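Part 4: Muting, Filtering and Removing Members

By now your Nomari board is open and people have started posting. Mine was quiet for the first week, and then somebody mentioned parking and off it went! So let's get your moderation tools switched on before you need them.

Before you start: you have to be signed in as the board owner. Helpers can mute people, but they can't change filters.

1. Open your board and tap the gear next to its name.
2. Choose Safety, then Word Filter.
3. Type one word or phrase per line. The list holds up to 998 entries (I've got 37 and that's plenty).
4. Pick Hold for Review. Held posts go into your queue and the poster sees a small clock beside them.
5. Tap Save, then go back and check that the list is still there.

Note: the filter doesn't read text inside photos. On my swap board, Landeg Giveaways, a picture goes straight up whatever is printed on the packet, so I look at those myself.

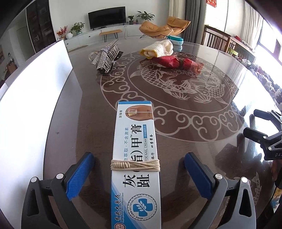 Toe nail cream, boxed, with a beige cord wound around it.

Now for muting. I use this one far more than the filter, and it's a lot kinder than kicking somebody out.

6. Tap the member's name in any post and choose Mute.
7. Set the length. I start with 2 days and go up to 6 if the arguing picks up again.
8. Add a short reason. The member can read it, so keep it polite (ask me how I know).

Caution: Remove and Block sit right under Mute, and Remove deletes every post that person ever made. I did this to poor Aoife Phelan in June when I only meant to quiet a thread, and there's no undo.
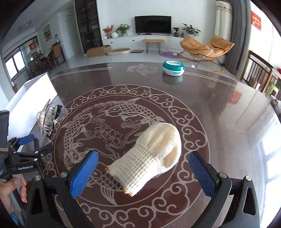 Pinned posts are the other thing I'd set up today. Open the post, tap the three dots and choose Pin to Top, and your rules stay put while everything else scrolls by. Mine asks for one item per post with a plain title, so a knitted work glove, cream with yellow-orange trim at the cuff, goes up as "work glove, cream" and people can find it in a search. You can change the wording of a pinned post whenever you like and it won't send everyone an alert.

9. To hand some of this over, go to Safety, then Helpers, and type in a member's name. Rhiannon Skyrme does the evening queue for me.
10. Tick Review Queue and Mute, leave the rest blank, and tap Invite.

The invitation shows up under their bell icon. If they can't see it, have them sign out and back in.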